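About Kulby

Kulby is a small workshop and test lab that asks one question all day long: can a machine do this chore yet?

We mean ordinary chores. Clearing a table after breakfast, folding a dish towel, putting rolls in a bag, sorting a bin of mixed screws, wiping down a counter that somebody has been baking on. We set the chore up on a bench, let a robot arm have a go at it, and write down what went well and what went wrong. Then we change one thing and let it go again. We love this work, and we could talk about it until the lights go off (and on most Thursday evenings we do!).

How we got here

Kulby began as a side bench in a repair shop in Gudley. The shop fixed mixers, sewing machines and floor polishers, and customers kept asking when they could buy something that would do the whole job for them. It was a good question and we didn't have a good answer, so we bought a used arm, bolted it down and started finding out. There were 3 people then and there are 7 of us now, with a proper room of our own and a second site in Toft where we look at shop-floor jobs like packing, loading and parts sorting.

What we test

We keep a running list of chores that we call the Toft List, even though half of it was written in Gudley. It has 848 entries at the moment. Some came from bakers, cleaners and warehouse crews, and a good many came from people who wrote in to ask about the one job they hate at home. Socks come up a lot. So do fitted sheets, and the lids of plastic tubs.

Every chore gets broken into small pieces before we try it. "Set out breakfast" sounds like one thing, but to a robot arm it's a long string of things: find the plate, find the food, pick it up, carry it over, set it down without flipping it, let go cleanly, come back for the next one. We score each piece by itself. A machine can be wonderful at the carrying and hopeless at the letting go, and a single pass or fail would hide that from us.

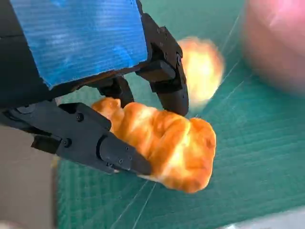
Food is one of our favorite groups on the list. A metal block is the same shape every time you pick it up. A real croissant isn't: it flakes, it squashes, and the one next to it curls a different way. Too much squeeze and you have crumbs, too little and it's on the floor. We practice the reach and the grip over and over at different angles, and we move things around between tries so the arm can't get by on memory. When a run goes right after a week of wrong ones, there is cheering, and we aren't embarrassed by it.

So, can they do it yet?

Some of it, yes! Picking up one firm object from a clear spot and putting it down in another is in good shape. Moving boxes of the same size is in very good shape. Simple sorting by color or shape works well as long as the pieces aren't heaped on top of each other.

Soft and floppy things are coming along, slowly. A towel laid out flat is fine on most days. A towel pulled from a full basket is still a struggle, and so is anything see-through or shiny, or anything stuck to its neighbor. Cooking from start to finish is a long way off on our benches. We'd rather tell you that plainly than have you rearrange your kitchen for a machine that isn't ready.

The surprises are the best part. We were sure that bagging bread would beat us and it went better than stacking cups. We thought wiping a table would take a month, and we're still at it, mostly on the corners.

Barkalura

Barkalura is our long project, and the one that we get the most mail about. The goal is one arm, one bench and a whole morning of kitchen chores in a row with no person stepping in. The plan calls for 700 full mornings, good and bad, each with its own notes. We don't throw out the bad ones. A dropped spoon at the start of a morning can throw off everything that comes after it, and we want to learn how a machine might notice the spoon and deal with it.

Come and see us

The Gudley room is open to visitors on Thursday afternoons. School groups are very welcome, and kids ask the hardest questions. Bring a chore if you have one in mind. If it fits on a bench and isn't alive, we'll try it while you watch, and if it isn't on the Toft List already, we'll add it.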